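Textile Test Technician, Fabric Laboratory
Wilico — Grorberg site

Wilico tests woven and knitted fabrics for clothing and furniture makers. The Grorberg laboratory has an opening for a technician on the early shift, starting in July.

The technician prepares and conditions specimens, runs tear, abrasion and colorfastness tests, and enters results in the sample register. Dark fabrics make up much of the workload, and shade changes in them must be graded by eye under standard light. Applicants will take a color vision test at interview. 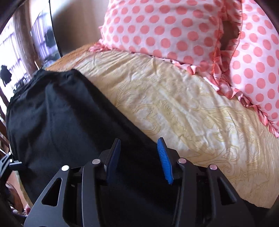
Specimens are cut by hand from the client's roll, clear of the selvage, and labeled before conditioning. The laboratory processed 2,112 samples last year. Reports go out within 4 working days of receipt, except for abrasion work, where the client agrees on a date in advance.

Requirements:
High school diploma or equivalent
Experience in a testing or quality control laboratory
Accurate record keeping — entries are audited
Ability to lift fabric rolls of up to 18 kg

Shifts are 8 hours and start at 6 a.m. The position is permanent after a probation period. Parking is available on site.

Send a resume and a short cover letter to the Wilico personnel office, Grorberg. Applications without a cover letter will not be reviewed.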